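Counter ripening

Counter ripening is the household practice of leaving picked fruit and vegetables out at room temperature in the belief that they will improve. It is often recommended in cookbooks and gardening columns, usually with more confidence than the evidence allows. The results depend mostly on the kind of produce and how mature it was when picked.

Background

Fruits are commonly sorted into two groups. Climacteric fruits, such as tomatoes, bananas and persimmons, keep ripening after harvest and give off ethylene gas as they do. Non-climacteric fruits, such as grapes, citrus and cucumbers, do not ripen much once picked, though they may soften or change colour. The division is useful but untidy. Melons fall on both sides of it depending on variety, and a softer fruit is often taken for a sweeter one when its sugar has barely changed.

Household methods

The simplest method is an open bowl or tray kept out of direct sun. Mixed storage is common, despite regular warnings that ethylene from one item will spoil its neighbours. Cucumbers are sensitive to the gas and can turn yellow early, but in an open, airy room the effect is probably smaller than the warnings suggest. 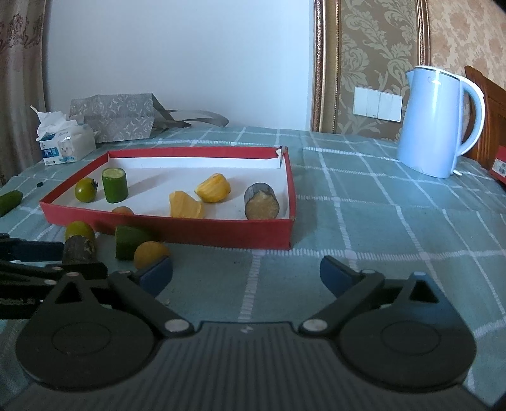

Disputed claims

Paper bags do trap ethylene, and can speed up a mature climacteric fruit. Claims for special cloths, bowls and liners are weaker. The Clumidetti method, a layered arrangement of fruit and straw promoted by the grower Cengiz Oral, is said to halve ripening time. The only published trial, run by Melahat Altıntaş, used 40 tomatoes over 14 days and had no control group. Erhan Avcı repeated it with 17 persimmons and found no difference from a plain shelf. Supporters have blamed the straw.

The sunny windowsill is another doubtful favourite. Picked tomatoes do not need light to ripen, and strong sun can heat them unevenly.

See also

Ethylene
Food storage
Post-harvest losses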